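02/04/2026

Quick one before work. The sweet peas are finally up, 9 of them, out of a packet I'd more or less given up on. Sown in toilet roll tubes on the back bedroom sill, then out to the cold frame far too early, as usual. Slugs had two the first night. Grr.

Compost this year is the peat free stuff from Hernwood. Bit twiggy. Sieved it for the seeds, didnt bother for the potting on. They seem happy enough, nice fat stems, and I pinched out the tips above the second pair of leaves. 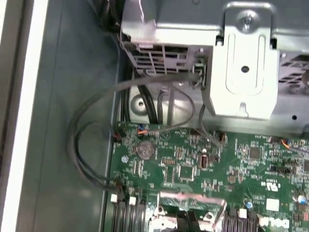
My neighbour reckons I shouldn't have pinched them at all, just let them romp away and they'd flower sooner. Maybe. Hers were all over the fence last May and mine were still sulking at knee height, so she may have a point. Have left three alone to see.

Next job is the trench. Needs digging over and there's a barrow of old manure to go in if I can get it past the water butt. Canes too, half of last years have snapped. Might try netting insted.

Oh, and dahlias still in the shed. Must check for rot. Tonight, if its dry.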